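Library notebook, Tuesday, late

Shelf count for the Hanholm school library, second pass. Nives made it 2,261 before lunch. I made it 2,267 after. Neither of us will budge.
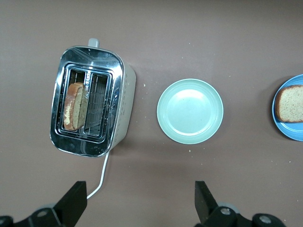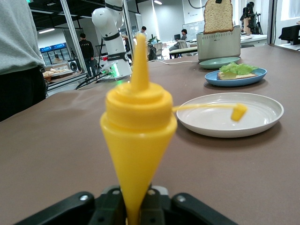 Six books adrift, then. Amos Pennington wants the Clellen readers listed apart, by level, so the Year 7 helpers can find them. Labels next. I want them yellow, as loud as that squeeze bottle, for the early readers; Nives favours a pale green like the empty plate by the toaster, which no child will ever spot. Trial both on the bottom shelf. Recount Thursday, if anyone is still speaking.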